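January, 4:10 pm. Label compliance, Trestska e-liquids.

Checked the Karkeck label proofs against the state rule on nicotine warnings. Of 144 flavored SKUs, 4 still print the warning on the back panel only. Pulled those from the submission set. Ekpo wants ingredient lists to match the filing word for word, so "natural flavor" has to go on 2 of the menthols.

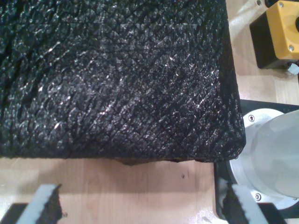 Black block, textured surface, on bench.

Child-resistant caps: Pullo sent the torque sheet but left out the lot numbers. Asked again. Can't file without them.

Shelf-life samples stay in the cabinet until the 5-week pull. Nicotine assay first, then pH. Use the new log sheet, old one has no column for bottle size.

To do: fix batch code font, reprint the 4 labels, call Ekpo re fee.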